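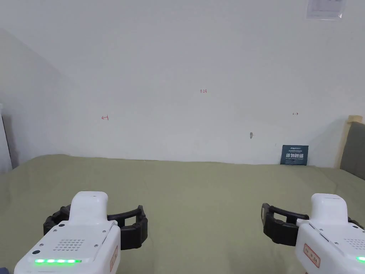 25th July. Dye notes, batch 33, and what a good one! The weld and indigo overdye finally gave the green I've been chasing since last September, a proper olive, close to the big green cloth in front of the white wall but a touch yellower. Wool was the Oddsson two-ply, 4 skeins, mordanted overnight in alum and left in the pot until morning.

Weld first, then one short dip in the Tomside vat. Eight minutes was plenty (the second skein had twelve and went nearly teal, lovely but wrong). Rinsed in rainwater, no vinegar.

The Suvus linen took it far paler, almost a celery color. Want to try it again with a tannin bath first!

Weld is down to one bag, so order from Skunis before the next run. Swatches are pinned in the blue binder, light test strips taped to the south window. Vat needs feeding tonight.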